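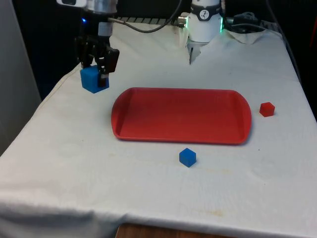 Lamura is a two-player falling-block game in which the pieces are solid cubes, each dropped into a shared well from an angle chosen by the player. A cube may be released flat, on an edge or on a corner, and the angle decides how it settles against the cubes already in place. The blue cube in the gripper, held over the white cloth with one corner towards the table, is at the angle players call a point drop. A point drop takes longer to settle than a flat drop and the next piece can't be released until it has done so, which means that a match between two players who favour it can last far longer than the same match played flat. This report is concerned with the effect of such differences in match length on the running of a tournament, and with whether the order in which matches are called to the stations can shorten the day.

Match Calling Order in a Large Double-Elimination Tournament

Final project report, Computing course
Plevcombe, May
By a second-year student

1. Background

The Plevcombe Open is a one-day Lamura tournament. The most recent one had 86 entrants and 11 stations. Each station was one screen, one console and two Kröger pads. Play began at 10 am and the last match ended at 4.58 pm, a total of 418 minutes. The hall was booked until 5 pm.

The format was double elimination, in which a player is out after a second lost match. Every match was first to five games. With 86 entrants this gives 170 matches when the player from the winners' side takes the grand final, as was the case, and 171 when the other player forces a second set.

The desk staff called matches in bracket order. The whole of a round on the winners' side was called before any of the next round, and the losers' side was called when stations were free. This is the method given in the Plevcombe handbook. The handbook does not say why it was chosen.

2. Aim

The aim was to find out how much of the 418 minutes was due to the calling order, and to test one other order using a simulation. No change to the format, the number of stations or the number of entrants was considered. Match rules were also left as they stand. A shorter losers' side format (first to three) would save more time than anything tested here, but it was voted down by players before the project began.

3. Data

Two sources were used.

The first was the station log. Each console writes one line per game with a start time, an end time, the station number and the score. The logs held 1083 games across the 170 matches. The mean is therefore a little under 6.4 games per match, where the smallest possible value is five and the largest is nine.

The second was the desk sheet, on which the time of each call was written by hand. The desk sheet was less reliable. Several calls in the early afternoon share the same written time, and the order of these was taken from the station log instead.

Before use, the logs were cleaned as follows.

Warm-up games were removed. These are logged in the same way as match games but have no player tag, so they were simple to filter. The 1083 games do not include them.

The clock on station 7 was four minutes fast. All its times were moved back by four minutes.

One match was started on station 3 and finished on station 9 after a pad fault. It was treated as a single match on station 3, and station 9 was treated as busy for the second part of it.

4. What the log shows

The mean match length, from the start of the first game to the end of the last, was 14 minutes. The mean gap between the end of one match at a station and the start of the next, where a match was waiting, was 3 minutes. This gap covers reporting the score, walking to the station and pad checks.

Total match time was 2380 minutes. Shared over 11 stations for 418 minutes, this is a use of 52 per cent. Some loss can't be avoided, as the last few matches of any double-elimination bracket have to be played one after another. The losers' side final can't start until the winners' side final has produced a loser, and the grand final needs both results. Even so, 52 per cent was lower than expected.

The log was split into three parts of the day.

In the opening part, up to noon, nearly all stations were in use. The limit was the number of stations.

In the middle part, from noon to 2.30 pm, there were often free stations and also matches that could have been played. The desk was holding these back until the current winners' round was complete. Most of the loss that could have been avoided falls here.

In the last part there were more stations than matches. The limit was the chain of matches still to be played on the losers' side.

The middle and last parts are linked. A losers' side match held back at 12.30 pm delays every match that depends on it, and the delay is still present at 4 pm when there is no other work for the stations to do.

Match length was also checked against playing style. The log does not record drop angle, so this could only be done by using the settle time between pieces, which is stored as a mean per game. Games with long settle times were longer, as would be expected. The longest match of the day ran for 31 minutes and had the second highest mean settle time.

5. Method

A simulation was written in Python. It holds the full bracket as a list of matches, each with the two earlier matches or seeds that feed it. The bracket has 128 slots, so 42 entrants have a bye and 22 matches are played in the first winners' round. At each step the program finds all matches with both players known and free, picks one by the rule under test, and gives it to the first free station. A match length is then drawn at random from the 170 real match lengths, and a gap of 3 minutes is added.

Two rules were tested.

Rule A is the handbook order, as described in section 1.

Rule B calls the match with the longest chain of later matches depending on it. Where two matches have the same chain length, the one that has waited longest is called first. The chain length for each match depends only on the shape of the bracket, so it can be worked out the night before and printed on the desk sheet.

Each rule was run 2000 times. The same random seeds were used for both, so that run number one under rule A and run number one under rule B began from the same state.

Results within the simulation were decided by seeding with a chance of an upset. The chance was taken from the real bracket. A version in which every match was a coin toss was also run as a check, and the difference between the rules was nearly unchanged.

6. Results

Rule A: mean finish 397 minutes
Rule B: mean finish 352 minutes
Difference: 45 minutes

The real day took 418 minutes, 21 minutes more than the mean for rule A. The simulation has no late players and no pad faults, so a lower figure was expected. The real value also lies within the spread of the rule A runs.

Rule B had the shorter day in nearly all paired runs. The few in which it was slower all had one very long match near the end, where the calling order has no effect.

The saving came almost wholly from the middle of the day. Under rule B the first losers' rounds start earlier and run beside the winners' rounds.

7. Effects on players

Rule B is not free of cost. Rest time between matches was recorded in the simulation, and the shortest rests were shorter under rule B. A player who drops to the losers' side at the wrong moment may be called again after only the 3 minute gap. At Gorodau, where a similar order has been used for a smaller Lamura event, players may ask for a rest of ten minutes once during the day. Adding this to rule B, with every player taking the rest at the first chance, moved the mean finish from 352 to 359 minutes.

Watching is also affected. Under rule A the top half of a round is played at one time and can be followed from the seats. Under rule B matches from three or four rounds may be in play together. The stream crew would need to choose matches ahead of time, and the streamed station would have to be kept out of the general pool. This was not modelled.

8. Limits

All match lengths come from one event. Lengths were drawn without regard to who was playing, although section 4 suggests that some players have longer matches as a habit. If two such players meet late on the losers' side, the finish will be later than the model gives.

The gap of 3 minutes was held fixed. In the log it is shorter in the morning and longer after lunch.

The desk was assumed to notice a free station at once. No measure of the real delay was available because of the shared call times on the desk sheet.

9. Suggestions for the next event

Print the chain length beside each match on the desk sheet and call by it from the start of play.

Allow one ten-minute rest per player, on request.

Set all station clocks from the same source before the doors open.

Record drop angle in the log if the console settings allow it. The option appears in the menu of the newer version but was not tested.

The code, the cleaned log and the chain lengths for a 128-slot bracket are held in the course folder and can be copied at the desk in the computing room.

Get new project reports by email each term. Enter your address to join the newsletter. You can leave the list at any time.

Plevcombe Computing Student Projects | Contact | Copyright remains with the author | Back to top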